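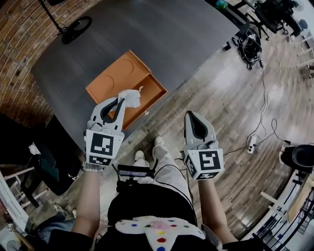

From: Hajar Shawky
To: demo-collection list
Date: 11 Apr 2025
Subject: Re: Tissue task, what counts as a keeper?

Hi all,

Answering the questions from the Greritz group in line, and then a few things of my own at the end. Sorry for the length. Some of this should go on the wiki and I will move it there once people have had a chance to disagree with it.

> We are starting the crumpled tissue task next week with the same
> hand-held grippers you use. Before we do, can somebody say what
> you keep and what you throw out? The Urnatora notes only say
> "discard failures" and we can't agree on what a failure is.

We argued over the same line. What we do at Wumport is sort every recording into one of three bins on the day it is made, by the person who made it:

keep – the tissue is picked up from the desk or the tray, moved, and let go where the instruction said, with no help from a finger or a sleeve.

recover – the first pinch misses or the tissue slips, and the same hand goes back for it and finishes.

drop – tracking is lost, a hand touches the tissue, the recording starts late, or the person stopped to talk.

The second bin is the one the notes don't mention. We used to throw those away. The first model we trained had only clean picks in it, and when it missed a tissue it closed the gripper on air and carried on to the tray as if it were holding something. Now we leave the recoveries in and tag them. Out of 224 recordings in the last batch, 164 were keeps. The rest were recoveries and drops together, and I don't have the split in front of me.

> How crumpled should the tissue be? Ours starts flat and gets worse
> over the session, so the early examples look nothing like the late
> ones.

Crumple it before the first recording and open it up a little again by hand every few takes. A flat tissue on a smooth desk is a different task. The fingers slide over it and you end up scraping, and the person doing the collecting learns a trick with the edge that nobody else uses. If you want flat tissues, make that a separate task name. Please don't mix them under one label.

Change the tissue when it starts to tear. Small scraps come off and get into the later recordings. A scrap lying on the desk is fine by me, but if there is one inside the tray at the start, take it out, or the success check is going to read the tray as already full.

> Does it matter where you pinch it?

Less than we expected. Any raised fold will do. What matters more is how much of the tissue stands up above the fingers once you have it. If it is all down in the gap between the pads, the gripper camera can't tell a full grip from an empty one, and neither can the person labeling it later.

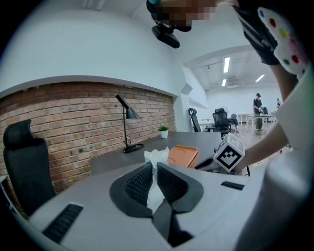 Try for a pinch that leaves a clear crest showing over the fingertips. If a collector has small, quick hands they may bury it every time without noticing, so look at their first ten recordings before they do a hundred more.

> The tracking drops out on one of our grippers and not the other.
> Same cubes, same printer. Any ideas?

Check how the person is holding it. On ours the hand sits close to the cube, and some people let their fingers creep onto the marker when they get tired. One covered corner is enough to lose that face. The other thing is height. If you bring the gripper down toward the floor between takes, the cube can turn so that the head camera gets only a thin slice of a face, and the pose jumps when you come back up. Keep both grippers over the desk from start to stop, even the one that has nothing to do.

If it is still one side only after that, swap the two grippers between hands for ten takes. If the trouble moves with the gripper, look at the cube and the mount. If it stays with the hand, it is the person or the cable. We had a cable on the right side that pulled the gripper slightly whenever the wearer reached far left, and we lost most of an afternoon before anyone thought to give it more slack.

> Do you tidy the background? We have a shared room and people walk
> through.

We don't. Lamp, plant, chairs, people at the far tables, all of it stays. The desk gets cleared of anything that could be mistaken for the object, so no napkins, receipts or white cloths within reach of the grippers. Otherwise let people walk. Badawi asked the same thing on this list last July and ended up collecting half their set behind a curtain, and their policy then did badly on the first day the curtain was open. Their write-up is in the archive under "curtain".

What you should move between sets is the tray. We shift it or turn it every 20 takes. I would also raise or lower the chair or have the person stand, if your desk allows it. It costs a minute and it changes the view more than anything you could do to the background.

> How many do we need?

I can only say what we saw. With 121 keeps the model found the tissue most of the time and was bad at letting go. It would open over the tray and the tissue would stay hanging on one pad. With 217, after we asked people to open the fingers all the way and wait a moment before pulling back, letting go was much better. I can't tell you how much of that was the number and how much was the instruction, as we changed both in the same week. If Greritz has time to run the two separately, I would like to see it.

That's the end of the questions. From our side:

1. File names. Please put the hand in the name (L, R or B). I had to open every one of the last shared set to find out. Two-handed takes where one hand only holds still are still B if both grippers are being tracked.

2. Start and stop. Begin with the jaws open and both grippers in view of the head camera, hold for a slow count of two, then go. Same at the end. The trimming script looks for that pause – if it can't find one it keeps the whole file, including the part where you put the grippers down.

3. Breaks. Fifteen minutes of recording, then stop and take the head strap off. Takes made late in a long session are faster and sloppier, and you can see it in the wrist paths. We have dropped whole blocks for this.

4. Finger pads. The mesh picks up lint from the tissue. We wipe the pads with a dry cloth at every break. Don't use anything wet on them until somebody has checked what it does to the grip.

5. Faces. Blur anything you share outside your own group, including people in the background and the wearer. The wearer's face does get into the gripper view when they lean in, more often than you would think. Run the blur before upload and spot check it by eye.

I'd like to settle the keep / recover / drop wording before Greritz starts, so that we don't have to relabel later. If you object to any of the three, reply to this thread and say which recording made you think so. A link to the file is enough. If you have no opinion on the wording but do have tissue recordings sitting on a drive somewhere, I would still like to hear how you sorted them.

The label sheet is in the usual shared folder. Column F is new and is for the recovery tag, yes or no. Leave it blank if you don't know.

Hajar Shawky
Wumport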